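Rarnell Monitor Arm: Set-up Guide
Section 4 – Fitting the clamp and setting the height

Read this section through before you start. The arm contains a strong spring and can rise quickly when no screen is attached. Keep it tied with the red strap until step 12.

The arm fits desks, benches and worktops with a flat edge. If you are fitting it to a Zultdale sit-stand frame, lower the desk fully and unplug the control box first. For wall fitting, see Section 6.

What you need

Clamp body and lower plate
Two long bolts (bag A)
Four short screws with washers (bag B)
The larger hex key, stored in the slot under the cable cover
A crosshead screwdriver (not supplied)
A pencil and a tape measure

Choosing the position

1. Sit in your normal chair, at your normal height, and face the way you usually work.

2. Mark the centre of your sitting position on the back edge of the desk with the pencil.

3. Check behind the desk. The elbow of the arm folds backwards and needs 113 mm of clear space between the desk and the wall. If you have less than this, mount the clamp to one side of your mark and let the arm fold sideways.

4. Look underneath. The lower plate must sit on a flat surface. It must not press against a crossbar, a drawer runner or a cable tray.

Note: The clamp opens to 83 mm. Most desk tops are much thinner than this, but some have a raised lip at the back, and the lip counts towards the thickness.

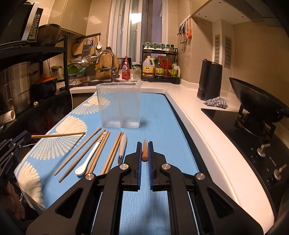

Desks that are also used for other jobs need a little more thought. A kitchen worktop or a shared table may have to be cleared at the end of the day, and the clamp is not meant to be taken off and refitted every time. Fit it at one end and swing the arm out when you need it. On a long surface, like the blue one in the kitchen here, an end position leaves the middle of the run free. Keep the clamp well away from the sink and hob, and do not let the cables lie where they could get wet.

Caution: Do not fit the clamp to glass, to hollow-core board or to any top that flexes when you lean on it. A reinforcing plate is sold separately and spreads the load on softer tops. It does not make a glass desk safe.

Fitting the clamp

5. Remove the lower plate from the clamp body by undoing the two long bolts. Put the bolts back in bag A so they do not roll away.

6. Slide the clamp body on to the desk edge over your pencil mark. The rubber pad should lie flat on the top with no gap at the back.

7. Hold the lower plate in place from underneath and start both bolts by hand. Give each one several turns before you pick up the hex key.

8. Tighten the bolts a little at a time, going from one to the other. Stop when the clamp no longer moves if you push it from the side.

Do not use a power driver. Overtightening can crush the edge of the desk, and marks left this way are not covered by the guarantee.

9. Lower the post of the arm into the clamp until it stops. You may need to twist it slightly. Push the collar down and tighten the grub screw on the side facing you.

Attaching the screen

Two people are needed for steps 10 to 12. The arm is rated for screens of up to 7 kg without their stand. The weight is usually given on the label on the back of the screen or in the maker's leaflet. Heavier screens need the Rarnell Plus arm, which has its own guide.

10. Lay the screen face down on a folded blanket or towel. Take off its stand and fix the square plate to the back with the short screws and washers. Tighten them in a cross pattern.

11. Lift the screen between you and hook the plate on to the head of the arm. Listen for the click – if you don't hear it, lift the screen off and try again. Keep one hand under the screen until the locking tab is flush.

12. With one person holding the screen, cut or undo the red strap. Let the arm rise slowly.

Adjusting the spring

13. Let go of the screen gently. If it sinks, turn the large bolt at the elbow anticlockwise. If it rises, turn it clockwise. Half a turn at a time is plenty.

14. Repeat until the screen stays where you leave it. A new spring may settle in the first few weeks, so expect to do this again once.

15. Set the height. The top edge of the picture should be level with your eyes or slightly below. People who wear varifocals generally prefer it lower. If you use a sit-stand desk, check the height in both positions.

Running the cables

Clip the power and video cables into the channel under the lower arm first, then the upper one. Leave a loop at the elbow big enough to put your hand through. Move the arm through its full range before closing the covers. If a cable pulls tight at any point, unclip it and give it more slack.

If something is not right

The screen tilts forward by itself: tighten the screw behind the head.
The arm swings when you type: check the clamp bolts, then the grub screw.
The elbow creaks: leave it dry. Oil attracts dust and can damage the liner.
The locking tab will not close: the square plate is upside down. The arrow should point up.

Spare bolt bags and clamp pads can be ordered from the Uststead parts desk. Quote the number stamped on the underside of the lower plate.

Guide revised June 2022. Text by Milagros Yupanqui, checked by Thaddeus Esposito.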